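Brulico Parade Megaphone

Handheld megaphone for marches, picket lines, vigils and the long speeches that come after them

The Brulico is for people who have something to say to city hall and would like city hall to hear it through a closed window. It runs on C batteries, hangs from a shoulder strap and folds down at the handle to fit in a tote bag, next to the flyers.

We started selling megaphones when Leif Kragh, who runs our shop, got tired of lending his out to tenant groups and getting it back with the siren button stuck. The Brulico has a siren button too. It sits under a little hinged cover, and you have to mean it.

Sound carries around 200 yards on an open street, less if there's a bus idling. There are two volume settings, which our customers call "on" and "the neighbors." The microphone comes off the back on a coiled cord, so a second speaker can take over without anyone wrestling for the whole unit. You can also record a 13-second chant and loop it, a mercy for your throat and a trial for everyone standing near you. 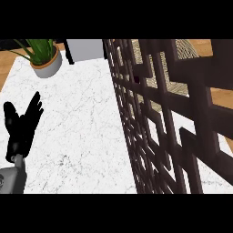 Green leaves over white marble.

What's in the box: megaphone, detachable mic, shoulder strap, wrist loop, spare siren cover. Batteries are sold separately. Yes, we know.

Colors: white with a red bell, or all gray. The gray one was made for a library workers' group that wanted to be taken seriously, and it sold so well we kept it.

Languages: the printed guide comes in English, Spanish, Arabic and Polish. Younes Saber did the Arabic and Wojciech Gajewski did the Polish, and both versions are funnier than ours.

Customer notes

"Used it at the May rally and again at the school board. The school board asked me to put it down." – Ghizlane Soliman

"Good and loud. The strap is short if you're tall. Mine has been rained on twice and still works." – Jahangir Bepari

Longer straps are now available under Accessories. Please don't store the megaphone with the batteries in it over the winter.

Group orders: community groups buying two or more get a free carrying case. Write to the shop with your group's name and the date of your event, and leave us a week for shipping.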